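Reading time: 4 min

We use cookies to remember your preferences and to count visits. Accept / Manage settings

Does anyone need a hanger system?

I have been sent a lot of advice about wardrobes over the years and I follow almost none of it. So when the woman behind Skisireo, a two-room home organising business in Brodley, offered to explain why hangers deserve an hour of my life, I went along expecting to be sold a box.

She did sell boxes, once. "Lidded ones, with labels," she says. "People filled them and rang me to ask for more boxes. I stopped." These days she charges for visits and the stock has gone, apart from a shelf of baskets she says she can't bring herself to part with.

Her argument is that most wardrobes go wrong at the rail. Clothes come off, the empty hanger stays where it was, and clean shirts end up on a chair. Her cure is to take every empty hanger out as soon as it is empty and drop it in one open basket near the washing.

I put it to her that this only moves the mess. She doesn't really disagree. "It moves it somewhere you can carry," she says. "I never promised it would vanish."

Does she have any evidence? She kept a tally last February at one house in Bolger, a family of 5, where she took 318 hangers out of the bedrooms. Nearly half had nothing on them. I ask whether one house proves anything. "It proves that house had too many hangers," she says, and pours more tea.

The numbers she gives clients are firmer than I would like. Each person may keep 19 spare hangers and the rest go. Why 19? She tried 20 and people treated it as a round figure, something to aim near. I find this hard to believe and tell her so. She shrugs. Her own husband, she admits, has never kept to it.

We get on to materials. She has no time for padded hangers, and wire ones go back to the dry cleaner. Wood she calls "lovely, and heavy, and it pulls the rail down in a cheap wardrobe". That leaves plain plastic, all one colour, which she recommends to everybody. The colour matters to her a great deal. I suggest that it matters to nobody's shirts.

"No, but you'll see a gap in a white row," she says. "You won't see it in a row of nine colours."

The weak point, as far as I can tell, is the basket. Hangers hook on to each other the moment they are left alone together, and a person in a hurry who wants one will lift out four. I have done it in my own hallway, and I was swearing by the second shirt.
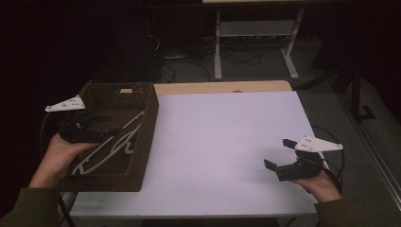 The tangle question

She takes this one seriously, to her credit. A narrow basket is worse, she says, as the hooks have nowhere to go but through one another. A wide one lets you lay them flat, hooks to the same end, if you can be bothered. Can her clients be bothered? "For a fortnight."

And after that? "After that they shake it." She demonstrates the movement with both hands and no basket. I wouldn't pay for it.

She once tried a rival method from a firm called Vollatitz, which had her clip empties together in bundles of 4. It worked well, she says, until you needed one.

I went home and took the empty hangers off my own rail, mostly to be able to say that I had. There is more room, I'll give her that. The shirts are still on the chair.

Questions about this article? Write to the home desk. © All rights reserved. Back to top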